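Looking after the parcel cell at Serkmont

I spent most of June getting one parcel cell into a state where it could run a shift without me standing next to it. It is a small cell: a two-handed robot, a green work table with a scanning station on it, a crate of mailer bags on one side and a green conveyor on the other. We call it Suksawat, after the street the first one was built on.

The job is easy to describe. Take a bag out of the crate, put it on the pad under the column, wait for a weight and a code, move it to the belt. The setup took 14 mornings, and very little of that went into the arms.
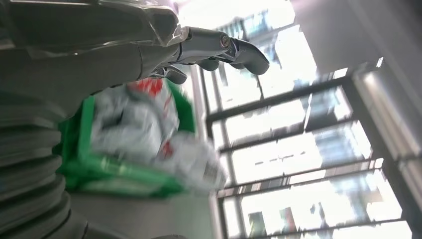

Finger calibration was where I lost the first week. Each finger has a zero position, and if one is off by a little, the hand closes crooked and the bag turns as it lifts. I do the zeroing with the arm parked high and nothing in the way. After that I run it over the crate at working speed, near the big window, and watch how the fingertips come in. The rounded gray pads on the tips are what I check most. I wipe them at the start of each shift with a damp cloth and let them dry before the first pick.

The scale came next. It has to be zeroed with the hands well clear, and the program has to let go before it reads. Our first version took the reading too early and every weight came out wrong. I added a short wait after release and then ran 200 bags through as a test. Of those, 8 had to be done again, mostly codes folded into a crease. 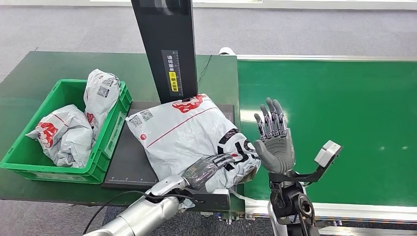
How often does the scale need to be checked? Once per shift is enough for us, using the same test weight each time. I write the result in the log, and if it has drifted I zero it again before anything else gets run.

The wrist camera settings went into a program called Fukusau, where the old values were still sitting from the previous table. I deleted them all and started over. That was quicker than trying to work out which ones still applied.

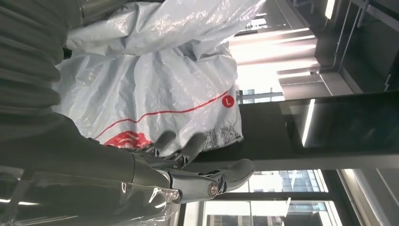
What do you do when the hand keeps dropping bags? Start with the grip force and raise it one step at a time, testing after every change. If that makes no difference, go back to the finger zeros – in my log that has been the cause more often than the force setting.

Cables get a look every second shift. I follow each one by hand from the wrist back and feel for stiff spots. The spare set is in the Skinell cabinet, bottom shelf, along with the screws.

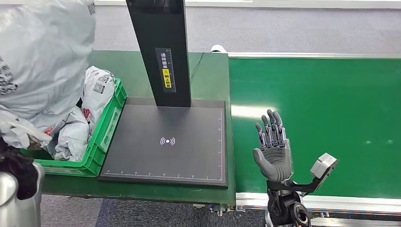 Right hand raised beside the clear scanning pad, bags still in the crate.

Next month I want to do another run of 200 with thicker bags and compare the two logs. The finger zeros will get redone before that.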